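Knowing When to Let Go: Sorting and Checking Recordings from a Hand-Held Gripper
Project report, robotics option
Dodness, November 24, 2019

1. How the project began

When I chose this project back in May I had a rather grand idea of teaching an arm to tidy a table, and I am grateful now that I was talked out of it over a long lunch. The recordings we already had were piling up faster than anyone could look at them, and most of what went wrong later, when a planner tried to learn from them, could be traced to something dull. A clip would start too early, or the jaw would be marked as closed when it was plainly open, or the tracked position would jump sideways halfway through a grasp. So my project became the software that sits between the recording and the learning. I called it Floditz, for no good reason, and the name stuck before I could think of a better one.

Floditz takes a folder of recordings and does three jobs. It works out from the picture how far the jaw is open, it checks that the tracked motion of the gripper agrees with the motion seen in the picture, and it cuts each recording into pieces that begin and end at a change of grasp. The results go into Plimau, the viewer our group was already using, so that a person can page through the doubtful ones and say yes or no. I wrote Floditz in Python, with one small part in C++ that I will come to later (and would happily never open again).

2. Reading the jaw

All the recordings used here were made in the Mishra workshop, which is a cheerful, bright room and quite a hard one for a vision program. The lens is very wide, so the gripper's own body takes up a great deal of the view and whatever is left over holds ceiling lights, windows, furniture and people all at once.

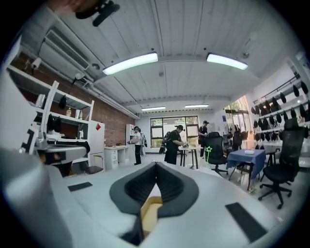
Figure 1. The fingers with a small object between them, and the workshop beyond.

My first attempt looked for the two dark fingers by simple brightness. The body of the gripper is pale and the fingers are dark grey, so I thought the job would be done in an afternoon. It worked beautifully until the gripper was tilted up towards a ceiling light, when the exposure changed and the inner faces of the fingers merged with their surroundings. I spent the better part of a fortnight adjusting thresholds, each of which mended one recording and spoiled another, and I mention it mainly so that the next student doesn't lose the same fortnight.

The second attempt, which I kept, uses the fact that the gripper body stays put in the view while the room moves. Floditz takes the median of many frames from the same recording, which leaves a clean picture of the body and blurs the room away. The fingers are then searched for only inside a small region, and along a fixed curve, since that is the only path they can travel. For each finger the program gives a position and a score for how sure it is. If the score is low for a moment, the position is carried over from the frames on either side. If it stays low, the recording is flagged and left alone.

A held object confuses things more than I expected. A pale object can look like a gap, and a gap with a bright floor behind it can look like an object. I stopped trying to decide this from one frame. Floditz now waits to see whether the patch between the fingers keeps still while everything behind it moves, and only then says that something is being held.

3. Checking the motion

The second job was to compare what the tracker says with what the picture says. I look for corners in the part of the view that isn't gripper, follow them from frame to frame, and work out the turning of the camera that would explain how they moved. If that disagrees with the tracked turning by more than 5 degrees over one second, the stretch is marked in red in Plimau.
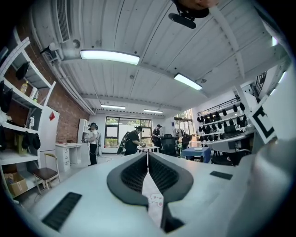

People are the awkward part of this. A person walking past gives the program a fine crop of corners all moving together in the wrong direction, and my early version would believe them. The usual remedy is to pick small random sets of corners, fit a motion to each, and keep the one that most of the others agree with. I did that, and then added a rule of my own that corners must be spread over at least three quarters of the usable view before their vote counts. It is a crude rule and I am fonder of it than it deserves. The corner following is the C++ part, as the Python version ran slower than the recordings themselves.

4. Results

I ran Floditz over 469 recordings. To measure the jaw reading I marked 3,608 frames by hand, clicking on each fingertip, and kept 666 of them back so that I never looked at them while changing the program. On the frames I kept back the fingertip error was small enough for cutting up recordings, though I would not trust it for judging how hard something is being squeezed, and I have said so in the notes that go with the code.

The motion check was kinder to me than I deserved with long, slow movements and rather poor with quick flicks of the wrist, where motion blur leaves very few corners to follow. It tends to mark these as doubtful, so they end up in front of a person, and that costs time but does no harm to the data.

5. Things left undone

The region where the fingers are searched for is still set by hand in a text file. If the lens is knocked or refitted, the file has to be changed, and Floditz will only grumble about low scores without saying why. A proper check at the start of each recording would be a nice piece of work for somebody. The square marker tags could be used for it, though they are not always wholly in view, and I ran out of weeks before trying.

I would also like Plimau to remember why a person rejected a clip. At present it stores a yes or a no, and when I went back to my own rejections I could not always tell what I had disliked. I have added a free text box on my branch, but it has not been merged, and the older clips will need to be looked at again before the two sets can be used together.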